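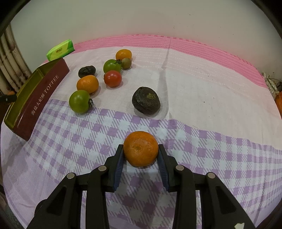

Vesna Ristić sorts fruit on old bed sheets. She has done it this way for most of her working life, first in a packing shed and now in the back room of Paredes, the small produce store she runs with Teodoro Palacios. Her method for judging the keeping quality of mixed fruit has been passed around among other shopkeepers as a two-page handout, and we met to go through the parts of it that the handout leaves out.

The sheet comes first. A hard surface, she said, marks soft fruit at the point of contact, and the mark does not show until a day or two later. "A cotton sheet over a folded blanket spreads the load. A tomato can sit on it for a whole afternoon. On a steel bench it gets a flat spot, and the flat spot is where the mold starts." She prefers a sheet with a pale section in it, and lays the fruit there. Color is easier to judge against white than against a strong print, and small leaks show up as stains.

The room is kept out of direct sun. A lamp is used for the final check, held low and to one side so that dents cast a shadow.

Ristić starts with mandarins. She looks at the peel before she touches it. A bumpy peel is not a fault, and in some varieties it is normal. What she checks is whether the peel has come away from the segments. "Press with two fingers, one on each side, at the widest part. Never the thumb on top. If the skin moves and the inside does not follow, the fruit has been off the tree a long time. It may still taste good, but it goes to the front of the shelf."

The stem end is the second check. A pale, dry scar is acceptable. A dark or soft ring around it means the fruit is used the same day or thrown out.

Tomatoes are graded in two groups, green and colored, and the two are stored apart. Palacios, who handles the storage side, keeps the green ones at 60 degrees Fahrenheit and moves them up to room temperature when he needs them. "People put a green tomato in the refrigerator and then complain that it never ripened," he said. "The cold stops it. After a week in there it will turn soft before it turns red." He places ripe tomatoes stem side down when the calyx is gone, to slow the loss of water through the scar. Those with the calyx still on are placed the other way up.

A curled calyx does not worry him if it is still green. A brown one that breaks when touched tells him the tomato was picked some time ago, whatever the skin looks like.

Passion fruit is the item that customers return most often. Ristić keeps a log of returns, and of the 86 entries for the year so far, 35 were for passion fruit described as "dried up" or "old." She disagrees with most of them. "A wrinkled passion fruit is a ripe passion fruit. The smooth ones are sour. I judge it by weight. If it feels heavy for its size, the pulp is fine. If it feels like an empty eggshell, that one I refund." Deep creases are allowed under her system. Cracks are not, and neither is any white growth in the folds.

The store now keeps one wrinkled fruit cut open on the counter, next to the scale. Returns have gone down since March, although Palacios thinks part of that is the season.

I asked about fruit that does not fit any of the groups. Small lots come in from home growers, often without a label, and sometimes neither of them can name the variety. Ristić puts these through the same steps: surface, stem end, side pressure, weight. If two of the four are poor, the fruit is not sold. Speckling alone is ignored - she has found no link between speckles and how long a fruit keeps.

Each piece is set down with space around it. Fruit that touches passes on moisture, and one leaking tomato can spoil everything beside it before the check is finished. For the same reason she works with small numbers at a time and clears the sheet between lots.

The sheets are washed hot without fabric softener, which leaves a film that can be smelled on the peel. Palacios replaces them when they wear thin in the middle. The current stack came from his mother's linen closet, and he expects it to last through next winter.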